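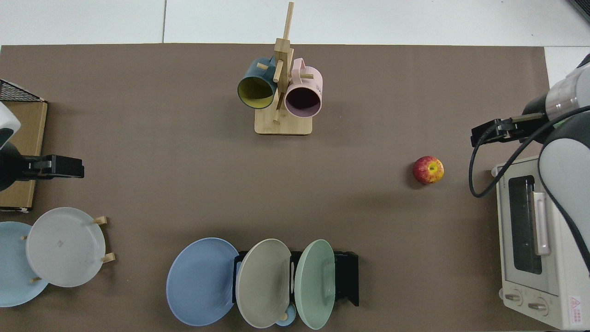 ferryside reckons the Matei app only drops trips when the phone is in battery saver, and that turning battery saver off fixes it. I've tried that and it didn't, so I'm posting the whole thing separately.

Matei keeps logging my bus trips as driving and I lose the points

Posted by plumline on 21 Feb 2020
Community Help > Apps > Travel and Commuting

I use Matei to collect points for getting to work without the car. On my account a day with 3,000 steps plus a public transport leg is worth 100 points. It worked fine until I changed jobs in December and started catching the 590 from Gerkevville to Prultby in place of the train.

The walking at each end shows up properly. The bus part in the middle is recorded as a car trip nearly every time, and the day is then marked as a driving day and gets nothing. I can tap on the trip and change it to bus, but the points don't come back after I do.

What I've done already:

Turned battery saver off, both in the phone settings and for the app.
Set location to "Allow all the time".
Logged out and back in.
Deleted the app and installed it again. This wiped my saved places, so don't do it unless you have to.

Phone is an Android, a couple of years old, fully updated. The travel card is linked to the account and I tap on and off every time. The card history on the transit website is correct, so the trips are there, they just don't seem to make it into Matei.

Is there a setting I've missed? I've emailed Sadden, who make the app, and got the automatic reply and nothing else.

wattlebrook
Same here but with the 590 going the other way. I gave up and went back to the version that just counts steps. Have you tried restarting your phone?

kerbside_k
The app uses two things to decide what sort of trip you made. One is the movement of the phone, meaning speed, stops and where it stopped. The other is the tap record from your travel card. If both agree, you get the bus icon straight away. If there's no tap record yet, it goes on movement alone, and the 590 runs express along the highway for most of its length, so it looks the same as a car.

The card records aren't live. On my account they come through overnight. That wouldn't matter much, except that Matei closes off the day at midnight, and anything that isn't matched by then keeps whatever label it had. From memory there is a setting for this, under Profile, then Linked Cards, then the name of your card. It's called "Hold trips for card match". With it on, trips sit in grey as pending for up to 3 days and no points are given or lost until the card data arrives. Mine was off and I don't remember ever turning it off. It may have been off from the beginning and I only noticed when I started using an express bus.

Two other things to look at while you're there:

Don't edit the trip by hand. Once you change a trip from car to bus it's treated as your own entry, and manual entries don't earn points. It also stops the card record from being matched to it later. Leave it alone while it's pending, even if the icon is wrong.

Reinstalling may have unlinked your card even though the number still shows. Look for the date under the card number. If it says "last received" followed by a date before you reinstalled, remove the card and add it again. You'll need the security code off the back.

For the days you've already lost, the email address is slow. Use the form inside the app (Help, Missing points) and attach a screenshot of the card history showing tap on and tap off. They gave me back most of mine but not the ones I'd edited.

plumline
Thanks kerbside_k. The setting was off, and "last received" was well before I reinstalled, so it looks like I had both problems. I've re-added the card and turned the hold on. This morning's trip is sitting there in grey. I've filled in the form for the older ones, though I edited a lot of those so I won't expect much.

wattlebrook
Can't find Linked Cards on mine. Is it only on Android?

kerbside_k
On iPhone it's under Wallet in the app menu, then the card. The setting has the same name.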